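Frequently asked questions – Pramano Guesthouse, Drovmont

When can I check in?
Check-in starts at 3 in the afternoon. If your train arrives before this time, you can leave your bags with us and walk in the old town.

How far is the station?
The Drovmont station is 100 meters from our door. Please use the side exit, the main exit has many stairs.

How many rooms do you have?
We have six rooms, all on the upper floors. There is no elevator. Please write to us before you book if stairs are difficult for you.

Is breakfast included?
Yes, for all rooms. It is served until 10 in the morning. On Friday the bread comes from the Cifuentes bakery and it is finished early – come down in good time.

Can I park my car?
We have no parking of our own. The Junow garage is on the next street and stays open all night. You pay at the machine, not at our desk.

Can I bring my dog?
Small dogs are welcome, but not in the breakfast room. Please tell us when you book.

Can I hike from the guesthouse?
Yes. The marked path to the lake begins behind the church. The lake is at 1,037 meters, and good shoes are enough in summer. The high summit, at 3,052 meters, is only for guests with a mountain guide.

What if I must cancel?
You can cancel without cost until the evening before your arrival. After this we charge the first night.

I forgot something in my room. What can I do?
Send us a message with your room number and the dates of your stay. We keep things until the end of the season, and we can mail them if you pay the postage. 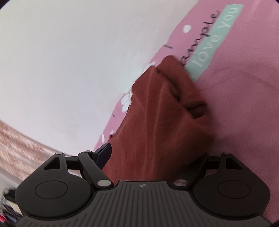
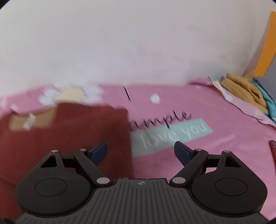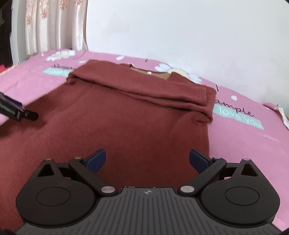

Page last changed: June

Your question is not on this page? Write to the front desk – we answer in English, usually on the same day.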